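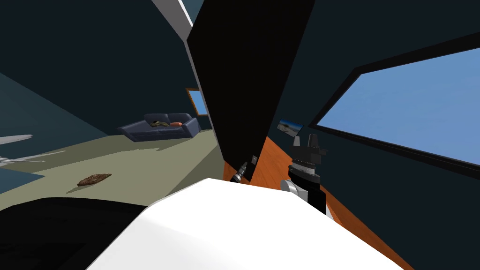
Render: Naheed Kakakhel

Bralley build gallery, 6/23/21

Welcome back to the spare-room robot! We're still in the simulator while I save up for motors, so this is Bralley's own view of the pretend lounge - navy couch, orange cushion and all. Right arm up on the right with both fingers showing, left gripper down by the big black panel. I'm ever so fond of those silver rings! Next job is the left wrist, then 3 more rooms to model.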